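Girnari Stone Sealer, 25 oz

Sold by Hineo Surface Supply. Item 518.

We stock this one because people ask for it. The maker says a single coat lasts through 3,000 wipe-downs. We asked how they got that number and are still waiting for an answer, so treat it as a slogan.

It's a water-based sealer for granite and other polished stone. It slows down oil and coffee. It won't stop lemon juice from etching marble, whatever the front label hints at.

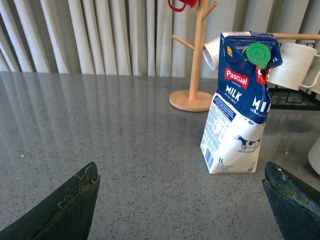
Before you buy any sealer, put a spoonful of water on the counter and leave it for 60 minutes. If the stone hasn't darkened, keep your money. Plenty of dense granite never needs the stuff, and sealer that can't soak in dries to a haze you'll be scrubbing off with more sealer.

The "shine booster" sold alongside it did nothing we could see on our shop samples. We don't carry it.

Not for quartz or laminate. Opened bottles can't be returned. Questions go to Áine Geraghty at the parts desk, mornings only.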